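Household Water Use in Rental Housing: Final Report
Apinya Klinhom and Wanda Kalinowski
Advisor: Celeste Henríquez
Submitted 23 January 2025

3. Results

The survey was mailed to 600 rental households in the Saithong district in October, and 281 returned a complete form. Of these, 63 reported a leak that had lasted longer than one billing period. Tenants in older buildings were less likely to report a leak to the landlord — most said they did not know whom to call.

4. Limits

Meter readings were supplied by tenants and were not checked. Two buildings on Willer Street share a single meter and were left out of the totals.

Appendix B. Interiors
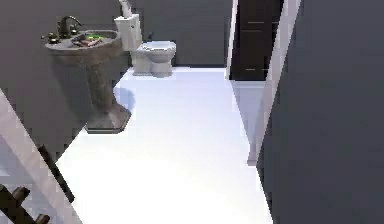
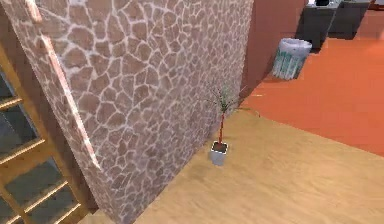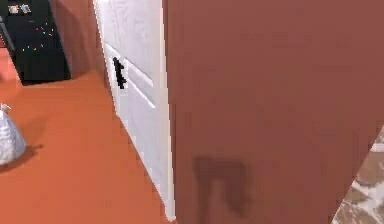 Figure B-2. Computer-rendered interior views: sink and toilet (first), stone-textured wall (second), white door (third).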